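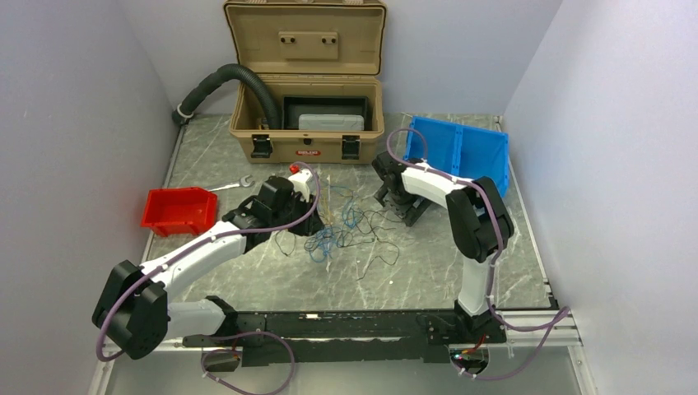 Bench as of this afternoon. Tan case at the back, red and blue bins, wire still to be sorted.

Open-front bins on a stone-look bench, and where to put the case
Posted in Workshop Storage and Layout by Gifty Owusu, March, 4:40 pm
324 views, 17 shares

gifty_o wrote:
I'm after opinions on bench layout before I fix anything down. The top is grey marble pattern with white veining, walls on the left, back and right. The tan carrying case lives against the back wall with its lid up, because the hose comes off the wall at the left corner and drops into the left side of the case. One white clip holds it at the wall end. I have a blue open-front bin at the back right and a red one on the left, forward of the case.

Three questions.

1. Does the case stay at the back, or do I bring it forward so I can reach the tray without leaning?
2. Are open-front bins worth keeping on the bench, or should they go on a rail?
3. What do people do with short lengths of thin wire? Mine is blue and black with a few lighter strands, and it migrates to the middle of the bench within a day of being put away.

Budget is small. I can drill the walls but would prefer not to drill the top.

plainwasher wrote:
Leave the case where it is. Corrugated hose doesn't like being moved around daily and the end fitting is normally the first part to go. If the reach bothers you, raise the case on a 50 mm plinth. You lose nothing behind it.

The wire wants to be off the bench altogether. Cut it to standard lengths, sort by colour, hang it over dowels. I used a strip of pine with pegs for years.

kerf_left wrote:
Disagree on the plinth. With the lid upright against the back wall, you're lifting the whole lot and probably blocking whatever you might want to hang there later. I'd slide the case toward the left corner as far as the hose arc allows. At the moment it's top centre, and that is the best stretch of wall you have.

Check the bend radius first. The hose already arcs up and then down into the case, so shortening the horizontal run will tighten the curve.

gifty_o wrote:
Hadn't considered the wall behind it. I don't have a data sheet for the hose. Is there a rule of thumb for minimum radius?

plainwasher wrote:
Depends on the wall thickness and the material. For light corrugated conduit I stay above six times the outside diameter for anything that won't move, and double that if it will. Others go tighter. I've replaced theirs.

kerf_left wrote:
Six is conservative for a static run. Four has been fine for me on extraction hose. The thing to look for is ovalling at the top of the arc. If the section is no longer round, it's too tight, whatever the multiple says.

Also, a single clip at the wall is not much support. Add a second one on the upward leg, not at the peak. A clip at the peak puts all the flex into one corrugation.

sandesbridge_shed wrote:
On the bins. We had 40-odd of the open-front type at the Sandesbridge shed, mixed brands, mostly Sutitano with some Skanex. They were fine on a louvre panel and a nuisance on a bench. The scoop front faces you, so anything you push back on the bench ends up going into it. Offcuts, swarf, the lot.

The Skanex ones had a deeper rear lip and wouldn't seat on a Sutitano rail without filing. Worth checking what yours are before buying a rail.

gifty_o wrote:
No idea of the maker on either. The red one looks like the smaller of the two. I bought them second-hand.

On the swarf – I take the point, but I don't do much filing at this bench. It's mainly wiring and small assembly.

tolerance_stack wrote:
Then keep them on the bench. I don't agree that a rail is automatically better. On a rail you reach up and tip the bin to see in. On the bench you look straight down into the scoop. For small assembly the bench wins.

What I would change is the angle. Your blue one is turned a bit toward the right wall. Square it up or turn it properly to face where you stand. Slightly off is the worst option, as you can't butt anything else against it.

sandesbridge_shed wrote:
You reach up only if the rail is at the wrong height. Ours was set so the bottom row cleared the top by 60 mm. No tipping involved.

tolerance_stack wrote:
At 60 mm clearance you have a slot underneath that fills with dust and lost screws. I've cleaned enough of those.

sandesbridge_shed wrote:
You can get a brush in. You can't get a brush under a full bin without moving it.

yau_rack_user wrote:
For what it's worth, I went with a Yau strip on the side wall. It takes either style of bin, no filing. Drawbacks are that the screws supplied are too short for plasterboard and the end caps fall off. Side wall rather than back wall keeps the bins clear of the case lid too.

Separate matter. The open-ended spanner by the red bin, and whatever the small round red thing is nearer the case. Both need a home. A spanner lying flat on a hard top will mark it sooner or later, depending on what the top is made of. Is it real stone?

gifty_o wrote:
I'd rather not guess about the top. It came with the bench and I haven't tested it. It's marble in pattern at least.

The red thing is some sort of cap or knob. Going in the red bin until I work out what it's off.

plainwasher wrote:
Put it in a labelled bag. Parts put in a bin "until I work it out" stay in there permanently. I have a tin of them.

For the spanner, a shadow board or just two pins in the wall. If you can drill the right wall, put it there at elbow height.

kerf_left wrote:
Agree on the pins. Magnetic strip also works for steel, but keep it away from anything with a meter in it. What is the grey box in the case tray?

gifty_o wrote:
Light grey, rounded along the top edge, sits in the black tray. I'd like to keep it in there, so assume the tray isn't available for storage.

The plan so far: case moves left if the hose stays round, second clip on the upward leg, pins for the spanner, dowels for the wire. Bins undecided. I'll measure for the Yau strip and see what the side wall is made of before committing.

tolerance_stack wrote:
Leave enough room for the case latches if you go left. There's one at each end of the front, and you need finger space in front of both. Easy to lose that once a bin drifts over.

sandesbridge_shed wrote:
Bins don't drift on a rail.

18 replies, 6 likes

Related threads
Louvre panel or French cleat for light bins (2,199 views)
Second clip on corrugated conduit: where? (3,480 views)
Sorting hook-up wire by colour or by gauge (2,538 views)
Filing the lip on Skanex bins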